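Re: [vukar-supporters] Rutden away, worth the trip?

Hema Thampi wrote:
> Is anyone going to Rutden for the cup replay in February? I've never
> done an away game and the bus is 75 dollars. Also, is Hattori fit or
> not? The club page still has him listed as out.

Hema, go! Rutden was my first away game too and I still talk about it way too much. The visitors' end is right down by the corner flag, so you hear every shout from the back line, and when we score at that end the whole team comes straight over to you.

On Hattori – he trained with the full group this morning and I'd be amazed if he doesn't at least make the bench. He's been out for five matches and we've looked so flat on the left without him. Remember the second half against Skemudex? Two crosses, both into the side netting. With him back we can push the fullback up again, which is when this team is really fun to watch.

Attendance for the first game was 597 and 242 of those were ours, which I think is fantastic for a weeknight with sleet coming in sideways. Let's beat it!

The bus leaves from the north lot at 2:30 and there were still seats when I signed up. Bring cash for the food stand (get the dumplings, skip the chili) and wear one more layer than you think you need.
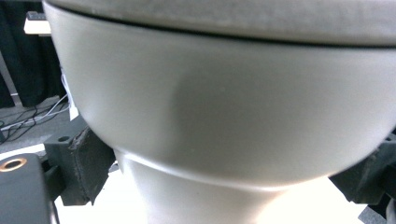 And if you'd like company, a few of us are sitting near the front of the bus, so just come say hi. I'll have the big green scarf on. Kickoff is 7:00, and if it goes to penalties again we won't be home until well after midnight – plan your morning around that.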